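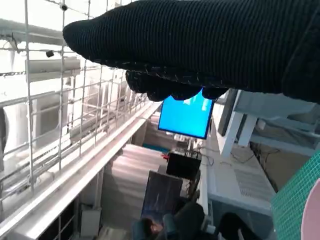
Speaker notes: Moving a town builder to a handheld
Rhys Dunstan, Stiltside team

Slide 1. Title

Say who I am and what I worked on. I was the lead designer on the handheld version of Stiltside. Gisela Nolte ran the code side and will join for questions at the end.

Check who in the room has played it. If few hands go up, spend an extra minute on slide 2.

Slide 2. What Stiltside is

You build a town on posts over a tidal marsh. The water comes in twice a day in game time. Houses that sit too low lose their ground floor, and the people in them move out. You trade salt, reeds and eels with the mainland town, Woltmont, and use the money to build higher.

The PC version came first. Play the trailer with the sound down and talk over it.

Slide 3. What we had to fit

The PC game had 30 building types and a toolbar for each group. On PC that's fine. You have a mouse and a big screen. On a handheld the toolbar covered a third of the town.

First plan was to shrink everything. We did that for two months and it was bad. Text was too small and people placed docks when they wanted stairs.

Show the old build. Don't spend long on it.

Slide 4. Cutting the menu

We went down to 13 building types. Most of the ones we dropped were variations. A tall smokehouse and a short smokehouse became one smokehouse that you can raise later.

The one cut players complained about was the bell tower. It did nothing in the game except ring at high tide. It went back in with the first update.

Mention that the list was settled by looking at saved games from testers. Buildings that showed up in hardly any towns went first.

Slide 5. Controls

One button builds, one button raises, one button removes. Hold any of them to repeat along a row. The stick moves a cursor that snaps to the posts.

Snapping took the longest. Gisela rewrote it 7 times. The problem was diagonal walkways. The cursor would jump to the far side of a gap and the player would lose their place. What shipped checks the last direction you moved and picks the nearest post that way.

Run the short clip here. Pause where the cursor goes around the corner by the fish market.

Slide 6. The tide on a small screen

On PC the tide has a clock in the corner. Testers on the handheld didn't look at it. Their houses flooded and they thought it was a bug.

We took the clock out and changed the sound. The gulls stop before the water comes in. We also made the posts darker up to the next high water line, so you can see how high to build before you place anything.

Complaints about flooding mostly stopped after that. Some people still play with the sound off, so the dark line matters more than the gulls.

Slide 7. Characters

Two families carry the story, the Barbieri family and the Brilier family. On PC they talk in long letters. For the handheld every letter had to fit on two pages of text. Our writer cut them all by hand over the fall.

Read the short version of the first Brilier letter out loud. Then put the long one on screen and let people look at it. Don't read the long one.

Slide 8. Saving and short sessions

People play on the bus. The game saves at every turn of the tide and when the lid closes. A full tide takes some 7 minutes, and each one ends with a small report: who moved in, who moved out, what Woltmont paid.

The report used to have a graph. It's in the backup slides if anyone asks.

Slide 9. What I would do differently

Get the game on the device in the first month. We worked in a window on a PC for too long.

Write the letters short from the start.

Leave the bell tower alone.

Slide 10. Questions

Bring Gisela up. Likely questions: frame rate with large towns (hers), whether saves move over from PC (no, the building lists don't match), whether there will be a second map (say we're working on one, no date before December).

Leave the contact slide up until the room clears.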